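Forum du club Plumance > Projets étudiants > Empiler deux paniers avec deux bras

Sujet lancé par milagros_g, janvier 2020

milagros_g
Salut tout le monde ! Je me lance, c'est mon premier sujet ici. Pour le projet de semestre on a choisi la tâche « ranger un panier dans l'autre » (oui, je sais, ça a l'air bête, attendez d'essayer). Deux paniers tressés, un orange et un marron foncé, deux bras, et à la fin il doit y en avoir un dans l'autre. J'enregistre les démos en téléopération et je bute toujours au même endroit : la prise sur le bord. La tresse est épaisse, ça glisse, et dès que je serre plus fort le panier pivote. J'en suis à 40 démos gardées et j'en ai jeté presque autant, ça commence à me fatiguer... Vous l'attrapez comment, le marron ?
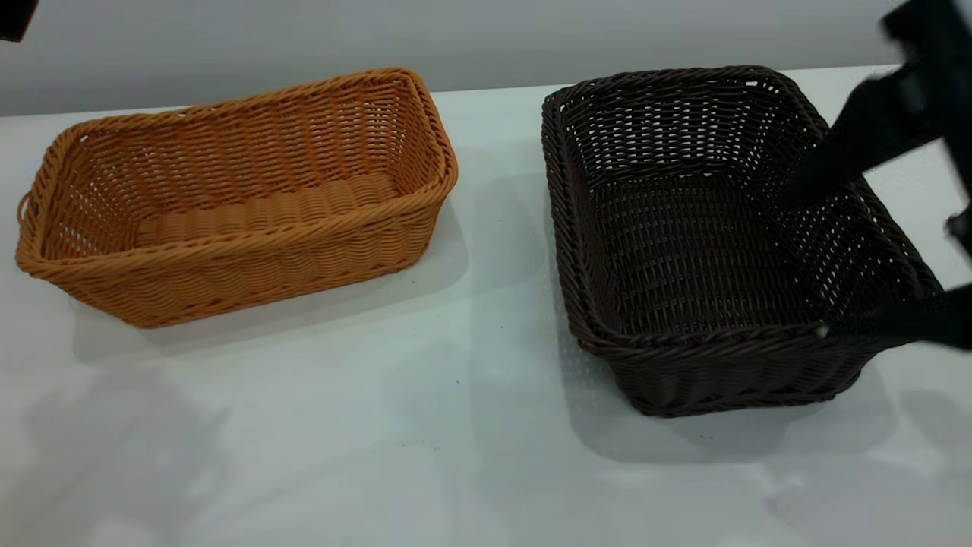

Réponses (6)

krishna.a
Moi je prends toujours par le petit côté, un doigt dedans, un doigt dehors, et je n'essaie surtout pas de soulever tout de suite. Je ferme, j'attends une seconde, je lève de deux centimètres, et seulement après je translate. Si tu fais tout dans le même geste, le panier part en toupie. Et descends plus bas que la tresse ! Le bord est rond, tu n'as aucune surface de contact là-haut.

raghav_P
Pas d'accord avec Krishna sur la pause. Une seconde d'immobilité dans chaque démo, et ta politique apprend à ne rien faire. On a eu exactement ce problème l'an dernier avec le projet Plandorau : le bras arrivait au-dessus de l'objet et restait planté là, on avait dû tout refaire. Ralentis si tu veux, mais ne t'arrête jamais complètement.
Sinon, question bête : c'est quoi ton critère de réussite ? Le marron dans l'orange, et il faut qu'il touche le fond ?

milagros_g
@raghav_P ah mince, j'en ai plein, des pauses... Je vais regarder si je peux les couper dans les fichiers.
Pour le critère, les bords du marron reposent un peu sur l'orange et ça me va très bien. Je compte comme réussi quand ça donne ça :

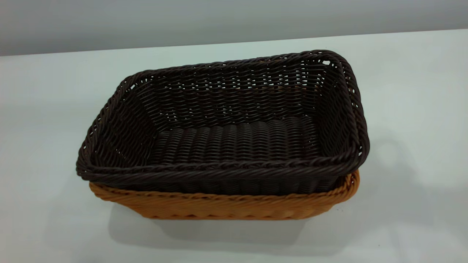
Club de robotique Plumance, équipe Manipulation
Les deux paniers n'ont pas tout à fait la même forme, donc demander que ça touche le fond, c'est se condamner à tout rater. Je préfère un critère qu'on peut juger à l'œil, et tant pis si c'est moins strict.

nandini_s
Je comprends, mais « à l'œil » ça va coincer à la soutenance de février. Il y aura bien quelqu'un pour demander qui a jugé, et si la même personne a jugé tous les essais. Mets au moins une phrase écrite dans le rapport, du genre « le panier du dessus ne bouge plus quand les pinces s'ouvrent ». Et fais juger par une autre personne que celle qui tient les manettes (je veux bien m'y coller le jeudi).

raghav_P
+1 Nandini. Et vise 70 démos propres avant de lancer l'entraînement, pas la peine d'essayer avant.

krishna.a
Bon, pour la pause, je maintiens ! Une demi-seconde alors. Sur Brostuva on en avait dans toutes les démos et ça n'a gêné personne, à mon avis votre souci venait d'ailleurs, Raghav. Milagros, tu fais travailler les deux bras en même temps ou l'un après l'autre ? Parce que si le gauche tient l'orange pendant que le droit s'occupe du marron, tu règles la moitié des glissades.

milagros_g
Les deux en même temps depuis hier, et c'est nettement plus confortable ! Le gauche dans l'orange, le droit dans le marron. 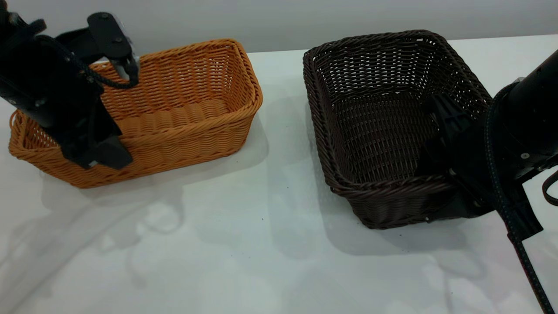 Un bras par panier, le gauche côté orange, le droit côté marron.

Le plus dur maintenant, c'est ma coordination à moi, j'ai tendance à oublier la main gauche dès que je regarde la droite. Je coupe les pauses, je refais une série jeudi avec Nandini et je vous poste les courbes. Raghav, si tu as encore ton script de découpe, je prends !

raghav_P
Je te l'envoie ce soir. Attention, il coupe aussi le tout début de l'épisode si tu ne changes pas le seuil.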